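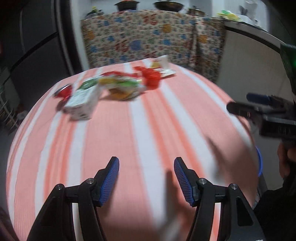
The striped cloth, with the carton and the snack bag at the far end.

Boglárka had said she would clear the table before Senad got back, and at 8 she still hadn't started. She sat with her elbows on the pink and white stripes and looked at the things at the other end. The carton was from breakfast. The snack bag was his.

The cloth had come from his mother, along with the curtain and most of the pots. Boglárka had never minded the pots.

She got up and shook the carton. There was a mouthful left, so she drank it and flattened the carton against her hip. She folded the snack bag in half and put it in her pocket. Then she lifted one side of the cloth and found the envelope.

It had 3000 written on it in pencil, in his mother's hand, and nothing inside.

She heard him on the stairs. He came in with his coat on and put a loaf down on the stripes.

"You've started, then," he said.

"Did you take the money to Rathjen?"

"Yesterday. All of it."

"You could have said."

"I thought you'd ask me to keep some back."

She would have. She laid the cloth flat again, smoothed out the crease and went to look for the bread knife.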